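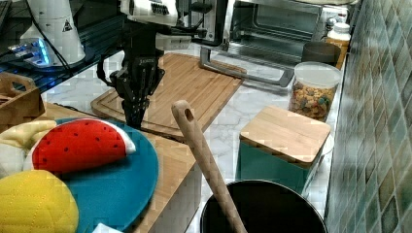
Abb. 1: Greifer über dem türkisfarbenen Teller, darauf die Melonenscheibe aus Plüsch.

Werkstattbuch Motau, Eintrag vom 6. November

Gegenstand: Aufbau Küchenzeile, Greifversuche mit weichen Objekten.

Der Arm wurde nach dem Umbau des Handgelenks neu referenziert. Die Steuerung (Clalia) meldete beim ersten Anlauf einen Versatz in der Hochachse; nach Korrektur des Nullpunkts trat die Meldung nicht mehr auf. Anschließend wurden acht Greifzyklen an der Melonenscheibe gefahren, drei davon ohne Erfolg. In allen drei Fällen schlossen die Finger zu hoch und glitten an der Schale ab.

Der Schließwert wurde daher von 1156 auf 873 Schritte gesenkt. Die Wiederholung mit Banane und Zitrone steht noch aus - beide sind vor Beginn in der Objektliste nachzutragen.

Offen: Zugentlastung des Kabels am Handgelenk, Freigabe der neuen Parameterdatei. Die Teller verbleiben bis zum Abschluss der Reihe auf der Arbeitsplatte.

Zuletzt aktualisiert: 6. Eintrag der laufenden Reihe, Fassung 3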